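Wiping the eyes on the Zulbridge

Saturday, August 1, 2026

I have been looking after the Zulbridge cell since November, and I still don't believe the maintenance sheet. It came from Bisgaard, who sold us the thing, and it says a full camera calibration every 500 cycles and grease on the wrist joints every 3000. Fine. I do both. The part I don't believe is the line that says "no adjustment normally required."

What the cell does is pick drink cans off a flat white surface and put them back down where it's told. What I do is go ahead of it and set the cans out by hand, because the training for each new layout starts with a person doing the job. It's slow and it's dull, and the brochure skips it. 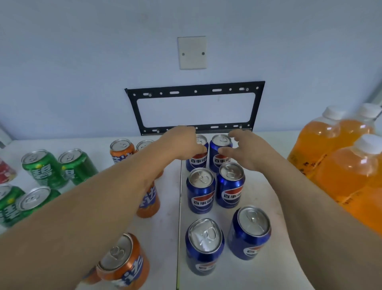
Going for the back two Pepsi cans, orange soda and Sprite off to the left.

My gripe with this layout is the spacing. Six cans in three rows of two looks generous until you try to get fingers, or a gripper, down between them. The sheet gives a clearance figure that I suspect was worked out on a drawing. I set the fingertip opening by feel now, close it on an unopened can, back it off a little and lock it. The Uvo controller shows 245 when I'm happy. I have no idea what the unit is and neither does the support line.

Lids are the other trouble. Silver tops throw the ceiling light straight back at the camera, and the cell decides a can is somewhere it isn't. Bisgaard's answer was a software update. Mine was a lens cloth and tilting the light, and I'd put money on mine.

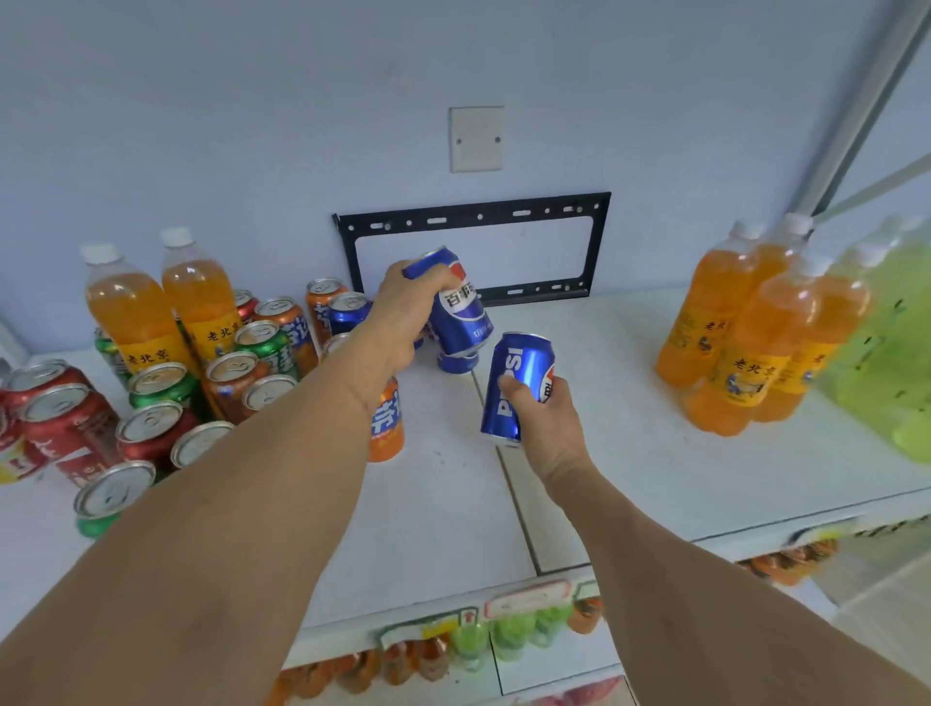

Tipped cans are where the fault log fills up. The gripper profile assumes a can standing straight, so anything past a slight lean gets treated as a missed pick and the arm goes home to sulk. A person doesn't care: the can in my left hand is right over on its side and the one in my right is at an angle, and neither needed a profile. I asked for a second profile and got a quote from Cilletti with 3 line items on it, one of which was "discovery."

So I'm building the profile myself, evenings, from the old log files. The wrist grease is due again before that's finished, and I need to order another tube.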